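Notes from the Writing Center

Print this page | E-mail this page

We made it to May! I've been at the Furtado Hall front desk since the morning rush, and I can tell you the sign-up sheet for finals week is filling faster than it did last spring. We saw 434 of you this semester, and I was really hoping for 500, so if you've been putting off that visit, come on in and help me out.

A few things have changed. Drop-in hours now run until 4 p.m., and you don't need a referral from your instructor anymore (you never really did, but the old flyer said so and people believed it). Bring the assignment sheet if you still have it. Bring the draft even if it's two paragraphs and a list of complaints – we've all turned in worse.

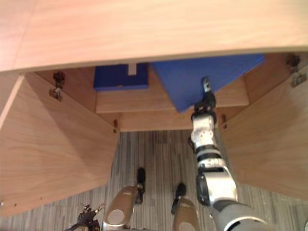 Tutor news

Lindalva Figueiredo is transferring to Grastness in the fall to finish her degree in history, and I'm thrilled for her and a little sorry for the rest of us. She's the one who got half of the nursing students through their APA citations. We're having cake for her at 2 p.m. on the last day of classes, so stop by even if you only met her once.

That leaves us short in the evenings. If you earned a B or better in English 101 and like talking about other people's sentences, see Aparecida Rezende for an application. It pays, and the training is over the summer, mostly online, with one session at the Tullton campus – the shuttle runs there from the north lot.

Oh, and somebody left a green scarf and a very marked-up copy of a biology lab report. I have both.

Last updated: May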